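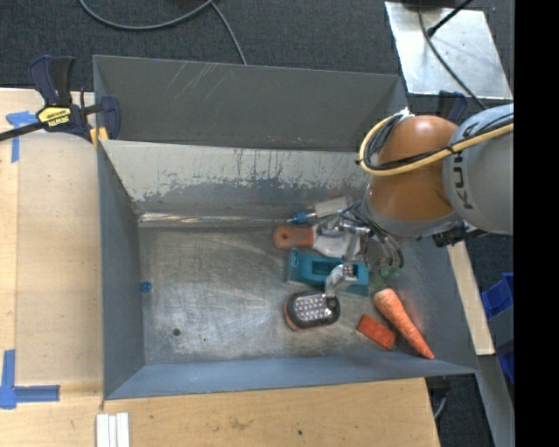

*Chipped paint and a floor full of fine scratches.*

I have a soft spot for beat-up things, and I think we repaint and replace way too much stuff. There, I said it!

This started with my toolbox. It's a Vollik, the plain steel kind, and I paid $19 for it at a yard sale in Pevwood (the guy wanted 25, but one latch sticks). The lid is scraped down to metal in three places. A neighbor offered me a can of spray paint and was a little hurt when I said no thanks. But why would I? It holds wrenches. The wrenches don't care, and the first time I toss them back in, the new paint gets scratched too.

People act like a scratch is damage. Sometimes it is, sure. If rust is eating through the bottom of your truck, please go deal with that. But most of what we call damage is just use. My mother's cookie sheets look awful and bake better than mine. The counter at the hardware store has a dip worn into it where the change gets pushed across, and I'd be sad to see it go.

Meanwhile I keep getting the Ganorico catalog, which now sells a "weathered" storage tub for $300. Three hundred dollars! Somebody roughed it up before it shipped so that you wouldn't have to spend years doing it yourself. You could buy a plain one for $100, kick it around the garage, and spend the rest on something to put in it.

I'll admit I'm not consistent about this. I baby my phone, and I was in a foul mood for a whole weekend when a shopping cart dinged my car door. New things make me nervous, I guess, right up until the first mark. After that I can relax and use them.

So the toolbox stays the way it is. I might oil the latch in September.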